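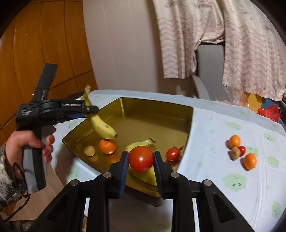
Fruit in and beside a gold-colored serving tray, with bananas, mandarins, kiwi fruit and tomatoes.

A fruit tray is a shallow, flat-bottomed vessel with raised sides, used to hold and present whole fruit at the table. It is distinguished from the fruit bowl by its level floor, on which each piece rests separately, and from the platter by its walls, which keep round fruit from rolling. Fruit trays are found in homes, offices and reception rooms, and are made in wood, metal, lacquer, ceramic and plastic.

Form
Most fruit trays are rectangular or oval. The walls may be upright or may flare outward, and the rim is often finished in a color darker than the interior. Metallic finishes, gold in particular, are common in trays intended for guests and holidays. A reflective floor repeats the color of the fruit from below and makes a small number of pieces appear more plentiful. Matte interiors are preferred for daily use, as fingerprints and water marks show less readily.

Among trays made for the home market, the Cerkwood and Onis patterns have flared walls, while the Trullside pattern has upright walls and two cut handles. The Trullside was introduced in 2000 and was offered in 8 finishes.

Arrangement
Whole fruit is usually set out in a single layer. Mandarins, kiwi fruit and small tomatoes are placed where they can be picked up without moving their neighbors. Bananas, being long and curved, serve as a border or divider, and smaller fruit may be grouped within the curve.

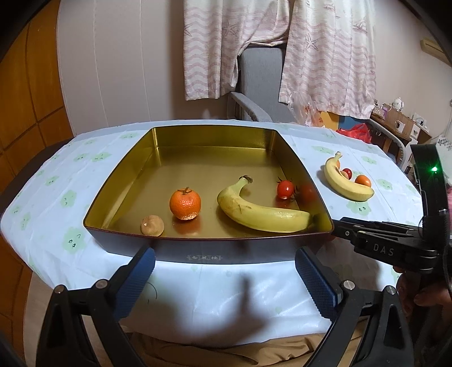

Fruit that does not fit in the tray may be grouped beside it on the cloth. In her household guide, Jocelyn Galang recommends leaving stems and green tops in place until the fruit is eaten. Nghĩa Hứa, writing on table customs, treats the cherry tomato as a table fruit and places it with citrus.

Care
Coated metal trays are wiped with a soft damp cloth and dried at once. Abrasive pads dull the finish. Ripe bananas give off ethylene gas, which speeds the ripening of kiwi fruit and tomatoes kept close by, and are often stored apart between meals. Bruised or split fruit should be removed promptly.

See also
Fruit bowl
Serving tray
Table linen
Centerpiece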